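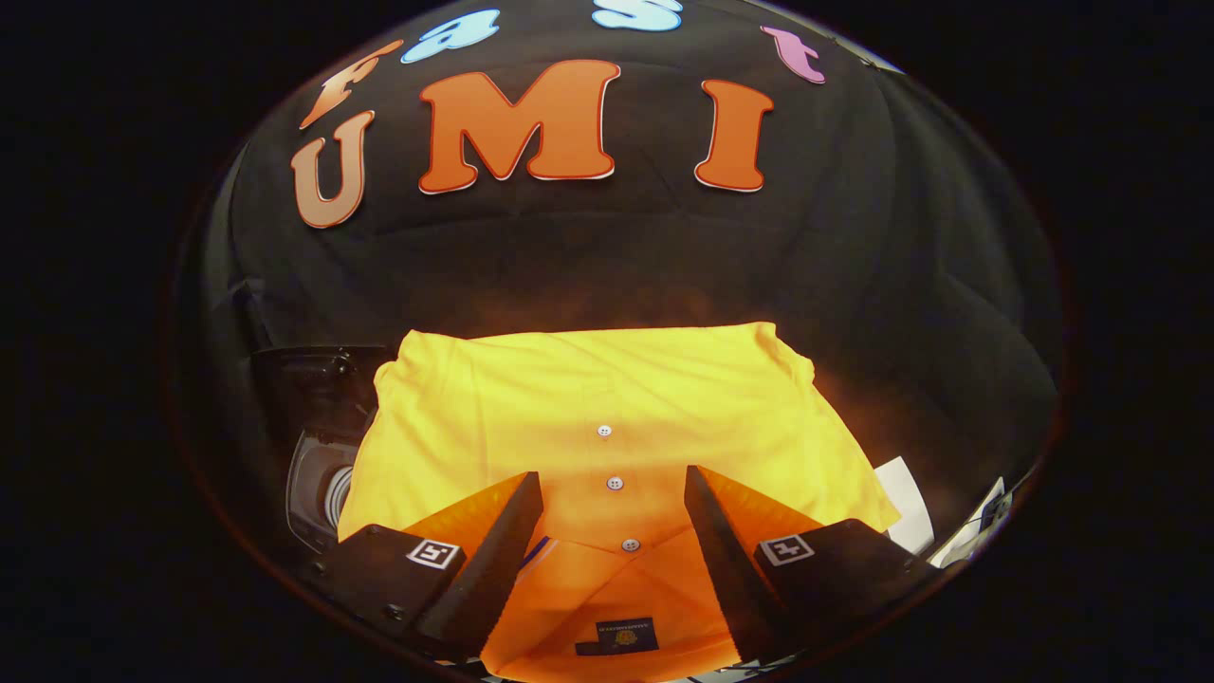
Please test your gripper on a shirt

Sep 28, 2019

When a new gripper arrives in our workshop, the first thing everybody wants to do is pick up a cube. I understand this. A cube is easy to see, easy to hold, and it makes a nice video. But after three years of comparing fingers, cameras and controllers for small companies, I have come to the opinion that the cube should be forbidden, at least during the first week. Give the gripper a shirt. A real one, with buttons and a collar, bought in a normal shop.

I want to explain this opinion with some care, as I know that several readers sell grippers and will not like it.

A rigid object forgives the fingers. If the left finger arrives a little early, the cube slides a little and then the right finger stops it. At the end both fingers are parallel, the force is reasonable, and the software reports a good grasp. A shirt does not behave like this. If one finger arrives early it pushes a wrinkle in front of it, and now the thing you wanted to grasp is in another place and has another shape. The camera must notice, the controller must wait or correct, and the fingertip must be thin enough to go where the cloth is. All the weak places of the system come out in the same minute.

Last January we compared three grippers for Ellbridge, a company that sorts returned clothing. The first was the Driline parallel gripper, the second was a soft one from Wikström, and the third was our own printed pair of fingers, two plain black wedges with ridges on the inner side. I had read the data sheets of the two commercial products very carefully and I had made a prediction, which I even wrote on the whiteboard. My prediction was wrong in every line.

The Driline unit closes very precisely. On metal parts I would choose it again without discussion. On a cotton shirt the precision did not help us, as the pads are smooth and the cloth left between them like a fish. We increased the force and then it held, but it also pressed a sharp line in the fabric, and the customer asked, quite correctly, who was going to iron it.

The Wikström fingers did what soft fingers do. They were gentle, they never damaged anything, and they took three layers when we wanted one. For a folded pile this is even an advantage. For lifting one side of a placket it is a disaster, and we lost two afternoons trying to solve it with different angles of approach before we accepted that the fingertip was simply too round.

Our own wedges were the ugliest and also the best on this particular task. I do not say this to be proud, they are cheap and they wear out. What helped was the shape of the tip and the ridges. The ridges hold the weave of the cloth with little force, and the sloped inner edge lets the finger go under a fold instead of over it. I would never have learned this from a cube. On the cube all three grippers had a perfect score.

The second part of my opinion concerns the camera. Many teams still put one good camera above the table and believe that it sees everything. It does see everything, until the arm comes in. Then it sees the arm. I prefer a wide lens close to the hand, looking out between the fingers, so that the fingers and the work are always in the same view. Yes, the lens bends the world, and straight edges are no longer straight. New colleagues complain about it. But a learning system does not mind curved lines nearly as much as an engineer does, and if you need real geometry you can calibrate the lens.

I also recommend a printed marker on each finger, a small black and white square, with a different pattern left and right. It costs nothing. With it you can measure the opening of the hand from the picture alone, and you have a second opinion when the encoder gives strange values. We had one controller, from Janura, which reported the fingers as closed while they were standing open over the cloth with a wide gap. Without the markers we would have searched for the error in the grasp planner for a week. With them we needed five minutes to know which side was lying. To be fair to Janura, they repaired it quickly in the next firmware, and I still use their controller today.

Now the color. People choose a shirt for tests as if it did not matter. A bright yellow on a black background is very comfortable, the edge of the garment is clean and the segmentation looks wonderful. But please look what happens in the shade under the fingers. The same yellow becomes orange, almost amber in the folds, and a program that learned "the shirt is yellow" will lose the collar exactly at the moment when it needs it. So the easy shirt is a good teacher too, if you look at the dark part of it. After that you can continue with a black shirt on the same black cloth, and I wish you patience.

There is an argument against all this, and it is a serious one. A shirt is not repeatable. You can never lay it down twice in the same way, so two laboratories cannot compare their numbers. A cube has a side length and a weight and the test can be written on one page. I agree that a standard needs this. But most of us are not writing a standard – we are deciding which gripper to buy before Friday, and for this decision a number which is repeatable and says nothing is less useful than a number which moves a little and says something. If the spread is large, do more trials. We did six rounds with each gripper at Ellbridge, with a fresh person spreading the shirt in every round, and the order of the three never changed.

Also, the small things on a shirt are a gift. White buttons give you a target that is hard and small and sits on something soft. The label in the collar tells you if the camera has enough resolution: can you read it or can you only see that there is some writing? With our wide lens we usually can only see that there is writing, and this is a real limit of my favorite setup. When the customer needs to read the brand, a second camera must be paid for, and I say it at the first meeting now.

If you have a gripper on your desk this weekend, take the cube away and bring something from your wardrobe. Start with the collar open and the fingers above it, close slowly, and write down what the cloth does before you write down what the gripper does.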